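Nurkton workshop notebook
October, page 141, started just after 9 in the morning with a cup of tea

Plugs and cords today, and I'm glad of it. I've been meaning to write up the power strip business properly for ages, and every time I sit down to do it somebody needs the good screwdriver and I'm the one who knows where it lives. So, a fresh page, a pen that works, and as much of it as I can get down before lunch.

For anyone picking this up without having read the earlier pages: we're working out a sensible way to set out the plugs and strips for the Skarner benches, so that whoever comes in can plug up a bench, unplug it again and put the whole lot away without a wrestle. It sounds like a very small thing to give a morning to, and I suppose it is, but I have crawled under enough tables looking for the other end of a cord to feel quite strongly about it. I'd like a page that people can follow from the top, with enough grumbling in it to show we've tried the other ways.

The first thing I wanted to settle was which way the strip should lie. We used to set it dead straight along the back of the table, which looks lovely and tidy until you try to use it. You end up leaning right over with your sleeve dragging through everything, and the big plugs hang over their neighbours, and you can't see the slots from where you're standing. I've come round to having it out on the board in front of you while you do the plugging, and only pushing it back once everything is seated. More on the pushing back further down.
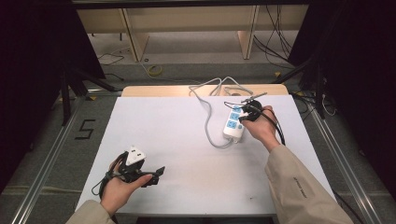
Sockets first, then, and the order you fill them in. My feeling is that the far end should go first and you should work back towards yourself, so your hand isn't reaching over plugs that are already in. The round black plug is a good one to learn on, going up at the top end of the strip, with the little grey one poking up at an angle just past your fingers. Blue socket faces on a white strip are a real kindness here too. I hadn't thought much of the colour when I first saw it (I believe my words were "a bit swimming pool") but it does make the slots easy to find, and I take it back. I also like the strip sitting at a slant across the board much more than square on. It suits the wrist. You can come at it with your forearm in its natural line, and there's no need to tuck your elbow in as if you were eating on an aeroplane.

Next, the strip's own cord. Letting it leave the bottom end, curl off to the left and go up over the far edge of the table keeps it away from the right hand altogether, and that's the side where the plug cords want to trail. I'd write that down as the rule for right-handers: mains cord to the left, plug cords to the right, and never the two shall meet if we can help it. For left-handers I'd guess you simply swap everything over, but I'm not one, so if you are, please have a go and write underneath. There's half a page left blank for you.

The slack is where I go back and forth. Loose loops near the far edge of the table are fine by me for the length of a morning. They take up any tugging, so if somebody shifts the strip the cord gives a bit and doesn't pull at the wall. Tight little coils held with a tie look smarter, and I did tie everything up for a while in a fit of neatness, and then I spent the next week untying it all. Loose loops while working, tie only for the shelf. I'm fairly settled on that.

10.40, second tea

A word on the plugs themselves. I'd like to stop calling them "the black one" and "the other black one", as we've all been doing. The Azar tags that came in with the Skallinus order are meant for exactly this, they fold over the cord and stick to themselves, and there are 565 of them in the box, so we can afford to be generous. One tag at the plug end, about a thumb's width back, and a second at the device end with the same number on it. Two tags to a cord, please, even for the short ones. I did try getting by with one, on the grounds that you could follow a short cord with your eye, and you can, right up until it goes behind something.

Write the number on the tag before you stick it. I've now done it the other way enough times to have a callus about it. Use the fine black marker and give it a moment to dry, as the tags are a bit shiny and a warm thumb will take the ink straight off.
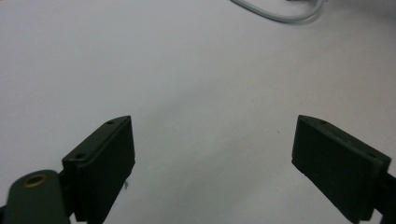 Which brings me to the pushing back. Once the plugs are seated, pick the strip up from underneath with both hands and set it down again where you want it, and please don't shove it along by one end. Shoving makes the plugs walk out of their sockets a tiny bit at a time. They'll look as though they're in, and then somebody's lamp goes off halfway through the morning and everyone blames the lamp. After you've set it down, press each plug once with a thumb, far end to near end, same order as before. I've started doing it without thinking, a bit like patting my pockets at the front door.

I should say something about the white board as well. I grumbled when we moved over to it, thinking every mark would show, and every mark does, but I've grown fond of it. Black cords are easy to follow across it and it's quick to wipe. The pale cords are another story. White on white is hopeless from the far side of the table, especially a thin one with a bit of curve in it, and I'd like us to use the yellow Azar tags on anything white or light grey. The white tags can go on the dark cords. If you find a pale cord without a yellow tag, just tag it then and there, no need to ask.

Unplugging is the same job backwards, near end first. Hold the strip down with one hand and take the plug by its body with the other, and give it a straight pull. The round plugs are the stiff ones and the temptation is to waggle. A small waggle is forgivable. Nobody should be pulling on a cord, and that goes for me too when I'm in a hurry for my lunch.

Lengths, while I'm here. I measured what we'd need to get from the wall to the far edge of the table and over it, with enough left for those loose loops, and the 18 inch extensions we've been hoarding are no use for it at all. They're handy between a strip and a small lamp, so I've put them to one side for that. Next time we order from Skallinus, let's get the longer ones in a dark colour if they do them.

Still to do:
Number the remaining cords and copy the list inside the back cover.
Try the slanted strip with the bulkier plugs and see if two can sit side by side.
Find out whether Azar make the yellow tags in a narrower size for the thin cords.
Roll of yellow tape back on its hook when we've finished with the floor.

12.15. Stopping for lunch. The marker is in the mug with the chipped handle, and the tags are in the second drawer under the graph paper.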